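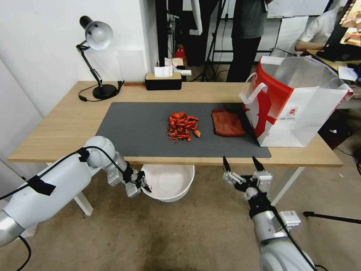 Fig. 1. Vue de la caméra de tête : carapaces sur le tapis gris, bassine blanche au sol.

Bon, on reprend là où on s'était arrêtés en février, avec la perception du tas. Mon premier réflexe (et celui de tout le monde dans le groupe) a été de segmenter chaque morceau. Mauvaise idée ! Les carapaces sont courbées, cassées, emmêlées, toutes du même rouge orangé, et le masque change à chaque image. Je préfère traiter le tas comme une seule région et garder les fragments du bord pour une deuxième passe.

Attention à la couleur : un seuil sur le rouge vous ramène aussi la serviette pliée et le sac de courses, à droite. Dans Narka, je découpe donc d'abord le tapis, puis je seuille à l'intérieur, et j'enlève la serviette par sa forme.

Côté commande, la politique sort des blocs de 100 actions. J'en exécute une partie, je relance l'inférence, et je mélange les deux trajectoires là où elles se recouvrent. Sinon les bras saccadent, c'est très laid à voir.

Reste la bassine, plus bas que le plateau : dans le planificateur, mettez un point de passage au-dessus du bord de la table avant de descendre.

À faire pour la prochaine fois : rejouer 300 images avec le découpage du tapis et noter celles où la serviette passe encore. Envoyez vos scripts à Kasun Barua.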